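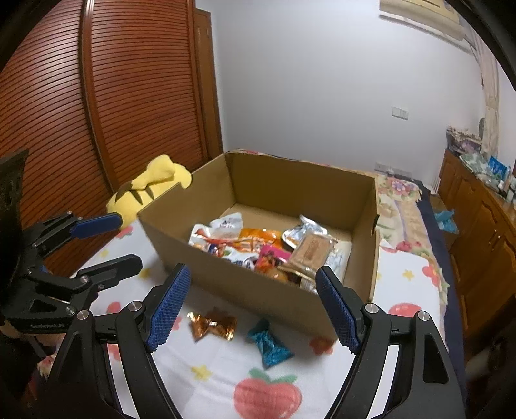 Attachment 1: right-hand tool view, snack packing task, both grippers and two wrapped candies in view.

Ticket 3799
Product: Grotik hand-held gripper pair
Task set: Musus household, snacks into carton
Status: Open, pending retest

Reported: Replay on the Najafi arm closes short of the candy on the right side. Left side replays within tolerance. Of 428 demonstrations uploaded, 393 passed the import check. The fault shows only in episodes logged after the January firmware.

Log
09:40 Checked jaw width calibration, right tool. Closed reading is not zero. Offset is constant across the batch.
10:15 Pivot screws checked on both tools. None loose. Finger pads seated correctly.
11:05 Re-ran open/close calibration on right tool. Closed reading now zero. Old value was carried over by the Brirex updater.
13:20 Applied corrected offset to episode 288 and replayed. Jaws close fully on the twisted wrapper end. Lift not tested.

Action for site: recalibrate both tools after every firmware update, before recording. Do not delete the affected episodes; the width channel can be corrected at our end. Keep the carton open and the colour settings unchanged for the retest.

Next update once the full batch has been reprocessed.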